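**Cold wash or 40? Water bills in Nevthorpe**

**pegbag_1140**
We went on a meter in March and the first bill was a shock. I have been doing a wash most days, usually half full. Is it worth saving up for one big load, or does the machine just use more water to match?

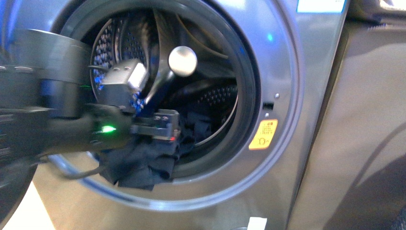

**drumlin** - *Moderator, Laundry & Cleaning*

Fewer, fuller loads. Most machines adjust a bit for a small load but not by half. Dark cotton can go in at 20 or 30 unless it is properly dirty.

**Bullerbridge Bill**
Disagree on 20. I did everything cold for a year and the towels went sour. 40 for towels and bedding, always.

**pegbag_1140**
Ours get musty as well, come to think of it. I thought it was the powder.
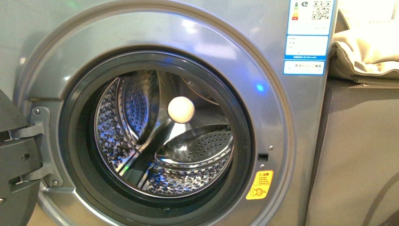
**drumlin**
Musty towels are more often down to too much powder and a shut door than the temperature. Use less than the box says if your water is soft - it is in Nevthorpe. Leave the door wide open between washes, and wipe round the black rubber seal, in the fold as well. Then run it empty at 60 once a month.

**Bullerbridge Bill**
An empty 60 wash every month is water down the drain. I'd put the towels in with it.

**zillham_lad**
Bill's right on that one. Also check the meter itself. Ours in Zillham was read as 1566 when it said 1166, and they took 117 pounds off the bill.

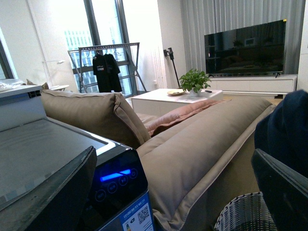 *Blue display and touch buttons along the front edge, dark blue washing to the side.*

**pegbag_1140**
Will read the meter tonight. Towels at 40 for now.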